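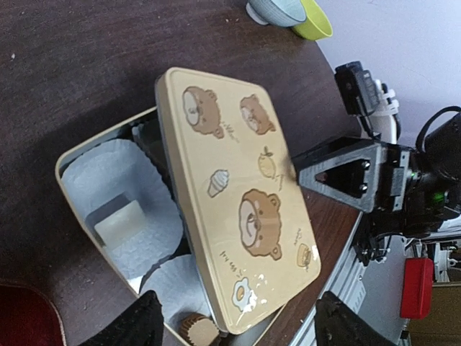
Re: [tins] Rectangular tins with printed lids, liners and fit

Santosh Srivastava wrote:
> I have a carton of rectangular tins from Kilolitz, to be packed
> with small baked goods for the April table. Two questions.
> Do standard fluted paper liners sit properly in a tin with
> square-ish sides, and does the lid close over them without
> crushing the edges? Also, is the print on the lid likely to
> survive wiping down?
>
> Santosh

Santosh,

Liners first. Round fluted liners do go into a rectangular tin, but they don't stay round. In the bear tin I have here there are three white ones, and the largest has partly flattened out on the left side. The pleats open as soon as there is nothing heavy in the middle. A small block in the center, like the white one in mine, does not hold the sides up.

For closing, what matters is the height of the pleats against the metal rim. If the paper stands above the rim, the lid catches it on the way down. Press the pleats inward with a fingertip, set one long side of the lid, then lower the other. Going straight down on all four corners traps paper more often than not.

On sizes, the Rostier liners come in packs of 245 and are cut a little shorter than the Jaiswal ones (535 to the box). I would take the shorter. Mamta Mishra used the taller ones last year and ended up trimming each by hand – not worth repeating.

As to the print, mine is a glossy lid in pale cream, with bear faces and small food drawings, a soft-serve cone and a fried egg labeled "fry egg" among them. Gloss of this kind takes a damp cloth well enough. I would keep scouring pads and alcohol away from the lettering, which is fine and would show wear first. Dry the rim separately, as water sits under the rolled edge.

The corners are rounded, so stack no more than 4 high unless there is card between the layers – they slide.

If you still have the Peststead catalog, the plain version is item 1054. Same footprint, no print. I have not tried their lids on the Kilolitz bases.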